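Workshop notebook — open day, kitchen bench
30 Jun 2025

I write this in the evening while I still remember it well. Tomorrow I will mix up which group asked what.

The open day at Torkdale is finished. We ran the kitchen bench from the morning until late afternoon, with one long break at lunch. The organizers printed 200 programs and there were none left at the front desk when I went to take one for this notebook. I do not know what this means for attendance at our bench. The room holds 16 people if they stand behind the tape, and most groups filled it.

Setup

Arrived early. Both arms came up without complaint. I checked the emergency stop first on one arm, then on the other, then with both moving slowly. After this I went through the homing twice. The second time I did it only for my own calm.

The bench layout is the one we agreed in the last meeting: plates and rack, mug tree, basket with the corn, the round button, the wire storage unit. I moved the mug tree a little during the day. If anybody compares the morning log with the afternoon log, please remember that the object positions are not the same. I should have marked the positions with tape and I did not.

Speed was limited to 70 percent of our normal demo speed, as the safety sheet from Torkdale requires. I was worried it would look boring. I think it was the opposite, people could follow what the fingers were doing and they stayed quiet during the grasp. I would keep this value also for our own visitors.

The program

We had 4 short demonstrations on the sheet:

1. Plate to rack
2. Mug from the tree and back to the tree
3. Corn out of the basket, on to a plate
4. Press the button on request from the audience

Plate to rack is still the favourite. It is the slowest one, and the visitors lean forward over the tape to see if the plate will go in the slot. It went in most of the time. When it failed, the failure was always the same — the edge of the plate touches the dowel next to the correct one, and the arm pushes a bit before it gives up. I believe it is the old calibration offset again. The rack had also moved a little from where the planner believes it is. To check with the Pekilus script before we change anything in the controller.

Mug was good before lunch and poor after lunch. The handle must face more or less outward, otherwise the fingers close on the body of the mug and slide. After each failure I turned the mug by hand, and I told the visitors that I was doing it. One lady asked if this is cheating. I said yes, a little. She seemed satisfied with the answer.

Corn was no problem at all. Children like the corn very much. I do not understand why the corn and not the mugs.

Button I took out of the program in the afternoon. The finger came down too much to the side two times in a row, and I did not want to look for the reason in front of people. Written in the issue list under Sanna.

Questions from visitors (as I remember them)

- Can it wash the plates also? (No. It has no sink.)
- Does it know that the corn is a toy?
- Who is responsible if it breaks a plate in a real home? I had no good answer to this one. Somebody from the policy side should prepare one.
- Why two arms, if mostly one is moving? Fair question. Our bimanual task was not ready, and I said so.
- Is somebody driving it from the next room? This was asked in almost every group. Maybe we put a small sign by the door next time that says which parts are autonomous and which parts are started by hand.
- How much does it cost. I said that I am not the person who buys it.

One school group wanted to try the hand guiding. The sheet does not allow it, so I had to say no, and the teacher was a bit disappointed. For the August visit we could ask for permission in advance. The form takes several weeks.

Things that were not good

My explanation was too long. In the first group I talked until the visitors looked at the door. Later I started the arm first and talked while it was moving, and it was much better.

The microphone was too quiet for the back row.

The Pitum logger stopped recording at some moment during lunch and I only noticed when I started it again for the next group. So one part is missing. The joint data are complete, only the event marks are gone.

To do before August

- Tape marks for rack, mug tree and basket
- Offset check, both arms
- Button approach, see Sanna list
- Logger must make a sound when it stops
- Shorter text for the speaker, one page
- Ask about hand guiding, early
- Borrow a better microphone
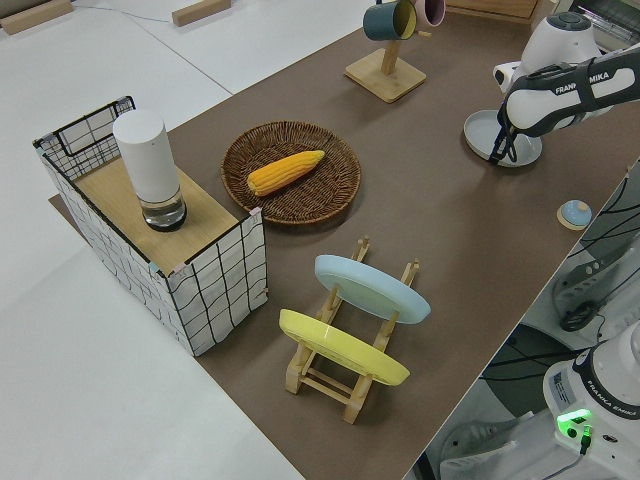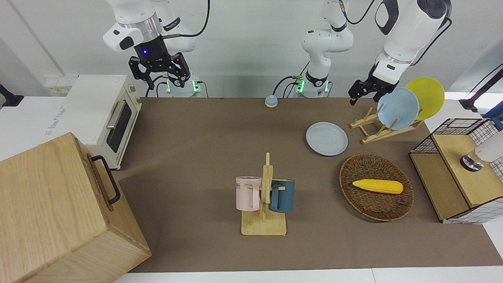 Kitchen bench with rack, mug tree and corn in the basket, Torkdale open day.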